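Notes for the Tuesday talk, room 2, Fathima Hettiarachchi
Title slide: Can the machine pack the bag yet?

(Start slowly. Wait until the people at the back have found a chair.)

Good afternoon, and thank you for coming. My name is Fathima and I work at Clamance on handling, this means everything that the hand must do after the planning software is finished. I will speak for 17 minutes, and after this Parveen Majumder will collect your questions.

I would like to begin with a small chore. Please think of the last time you opened a thin plastic bag. You rubbed it between the thumb and one finger, perhaps you blew on it, and it opened. You did not look at it very much. For us this same job has been the subject of most meetings from November until now.

(Next slide. Do not read the list, they can read it themselves.)

Hard objects are in good condition. Boxes, tins, bottles with a normal neck: I am ready to say that a machine can do these on the shop floor, if the light is decent and somebody keeps the belt clean. My colleague Prakash Panicker is less ready to say it, and he is allowed to disagree with me in the discussion.

Soft things are another story. A shirt has no fixed shape. A bag has no fixed shape and you can also see through it, so the camera sees the thing behind it and the shine on top of it, and the bag itself is only some lines.

(Next slide. Leave it up for a while, drink water.)
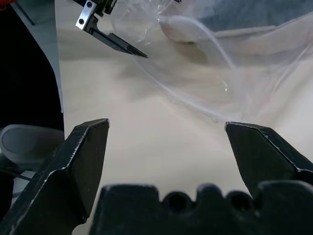
Two grippers and a clear bag, seen from the wrist.

Look please at the upper finger, how near its tip is to the film. For a tin, a small error in height does not matter. For a film lying on a table, the same error means that you press on the table or you close on air. The white highlights on the folds make the height difficult to judge, also for me when I look at the picture.

Notice also the scratches on the two lower fingers. A worn finger and a new finger do not hold film in the same way, and I would ask everybody who reports a result to say which one was used.

Now the numbers, only one slide. In our last series we made 101 attempts to pick up the edge of a bag and open it. In 17 of them the bag was open enough to put a folded cloth inside. Lutfa Abeysekara has checked the count and I thank her for her patience.

(If somebody laughs, it is fine. Say: yes, it is low.)

What do I conclude for the household? Carrying the shopping from the door to the table, I think we will have it soon. Unpacking the shopping, partly. Putting the laundry in bags, no, not at a speed for which a family would pay. Afroza Kumarasinghe has timed herself with the same bags and she needs less than 10 seconds for each.

For the shop floor I am more hopeful, as there you may change the bag. A stiffer edge or a small paper tab would help us more than another year of training. The Darnix team is trying the paper tab now, and I hope they will show it themselves.

(Last slide, contact. Give the microphone to Parveen.)

Contact: Fathima Hettiarachchi, Handling Group | © Clamance | Back to top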